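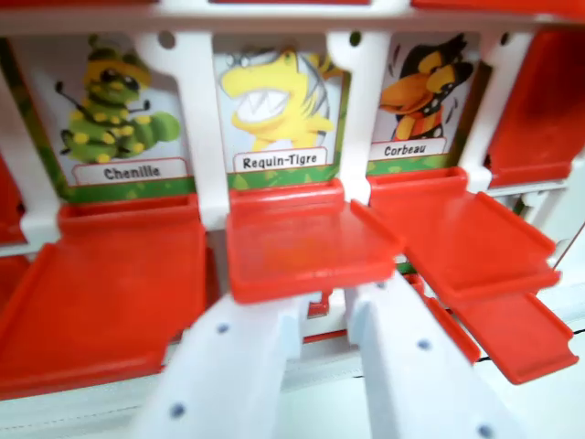

Olga Garrido
Set-up guides, game shelf

Part 2: Loading the cards and starting a round

I've set up this guessing game more times than I can count, so let me save you some fiddling (my first go took forever!). The names are all in French, but you don't need the language -- half the fun is hearing everyone try "Requin-Tigre" out loud.

1. Stand the board on something flat and firm. A rug will drive you nuts.

2. Slide each card into its slot with the label at the bottom. Don't force it. If a card sticks, pull it out and start again from the top.

3. Work the red flaps gently with one finger, one at a time.

Caution: the flaps are plastic and the hinges are small. I snapped one in January by yanking it sideways, and I'm still a bit sore about that.

4. Pick your secret animal, then take turns asking yes-or-no questions. Does it have a beak? Does it live in the sea? Close off the ones that don't fit, so a card like Chien or Vache stays in view only while it's still possible.
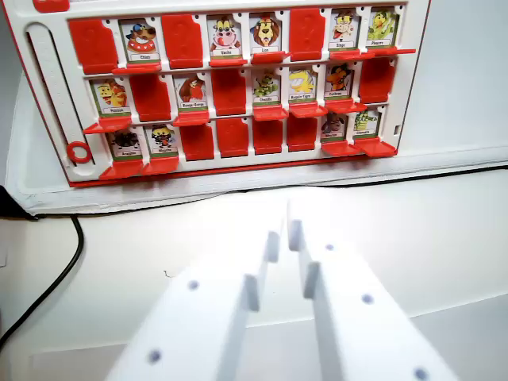

Gillespie Mowat wrote to me that colors make lousy opening questions with kids under 6, as they'll argue over what counts as orange, and that "Can it fly?" gets things moving much faster. I've switched, and I love it!

5. When the round's over, open everything back up before you put the board away.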